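Home | Boards | Grippers & End Effectors | Search | Log in

Trasar long-finger parallel vs Nernmont multi-finger on cups

benchleft
Posted Tuesday, 9:40 am

We have to pick one gripper for a two-arm setup that will spend most of its life handling drinkware on a counter. Both arms are the same model, white shells, one bolted to the counter side and one on a plate a few feet away. I have run two grippers on the counter arm so far, both on the Shahbazi controller with stock force limits. Total is 1,321 grasps, split close to even. Cups were paper and clear plastic, some empty and some with a drink in them.

Short version: the Nernmont drops less, the Trasar is faster and easier to aim. I don't have a clear winner and would like to hear from people who have run either one for more than a month.

Clear plastic was the harder of the two materials. With the fingers wrapped near the rim the cup stays put, but the depth camera does not see the wall very well and I had to add an offset by hand.
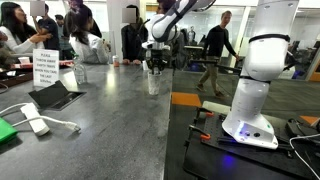 Numbers so far

Trasar: 21 drops, nearly all on clear plastic. Nernmont: 4 drops, all on paper cups that buckled. Cycle time is better on the Trasar because it only has to open and close. The Nernmont has to preshape first and the controller will not overlap that with the approach move. If somebody knows a setting for this, please post it.

torquelimit
Posted Tuesday, 10:15 am

What force on the Trasar? Stock is too high for paper and too low for slick plastic. Also, 21 drops doesn't say much until we know how many were perception and how many were slip. I would not buy the Nernmont over that.

benchleft
Posted Tuesday, 10:32 am

Stock force, as I said. Fair point on the split. I went through part of the log and more than half look like bad aim. The fingers close off center, one side touches first, and the cup tips before the other side gets there.

The wrist camera is a Waltico. It looks nearly straight down, so a cup is mostly a bright ring with the fingertips close to it. When the ring is clean the detector does fine. Overhead lights are the problem. A glare spot on a speckled counter is round and white too, and the detector wants to call it a cup.

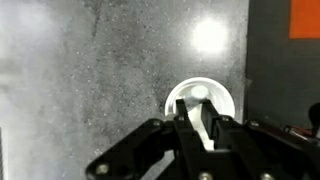 I tried lowering exposure and that cleared up most of the false hits, but then the black fingers go so dark that I can't use them as a reference for the calibration check. Right now I run two exposures and switch between them. It costs time on every pick and I don't like it.

millhand_ok
Posted Tuesday, 11:05 am

Put a polarizer on it. We did that on a different camera and got rid of most of the glare. You lose some light, but with strong overheads you can afford it.

I disagree with torquelimit on the multi-finger. If there is any chance you will handle things that aren't cups, you will want it. Parallel is fine until someone hands you a lid or a folded napkin.

torquelimit
Posted Tuesday, 11:20 am

Parallel jaws pick up napkins all day. Pads matter more than finger count. Multi-finger means more joints, more cables and more downtime. I had one out for repair most of May.

benchleft
Posted Tuesday, 1:50 pm

Polarizer is ordered. Meanwhile I put the Trasar back on with the long fingers and dropped the force. Paper cups with a printed sleeve pattern had been giving me trouble in detection, so I used one of those. The long fingers help more than I expected. The body of the gripper stays well above the cup, and the side camera on the stand can still see what is going on. They do flex. At the lower force I can't tell how much of the closing distance is cup and how much is finger.
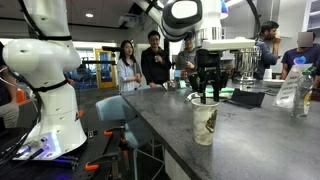

shimstock says the flex is a known problem and the fix is to stop using motor current for contact. Log finger position against commanded position with nothing in the jaws, make a table, and subtract it. It took an afternoon here and the numbers held up for 349 picks before I had to redo it. The short fingers barely need it.

millhand_ok
Posted Tuesday, 2:25 pm

Or use the short fingers and keep the approach higher. I never saw the point of the long ones for anything under a tall bottle.

benchleft
Posted Tuesday, 4:10 pm

Short fingers put the gripper body too close to the rim on tall cups, so I would rather do the table. Thanks, shimstock.

I also did some soft items to answer the napkin question. Approach low, jaws wide, close slowly, lift a little, then check the wrist camera before moving off.

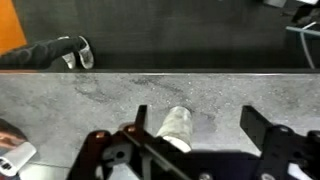 Centering is the part I would work on next. Cups give you a circle to aim at, and soft things don't. With a crumpled white roll lying between the fingers, the upper end is easy to see but the lower end is tucked behind the gripper body, so the detector only gets part of the outline and puts the center too far out. I am going to try taking the center from a frame higher up and holding it through the descent. The Nernmont will have the same trouble with this camera position, and maybe worse with more fingers in the view.

torquelimit
Posted Tuesday, 4:35 pm

Then move the camera before you spend money on either one. Put it on an outrigger bracket and angle it in.

benchleft
Posted Tuesday, 4:52 pm

The bracket would hit the other arm during handoffs. I will measure it again once the polarizer is on and post the drop counts with the slip and aim cases separated.

Contact the moderators | Copyright the board and its posters | Back to top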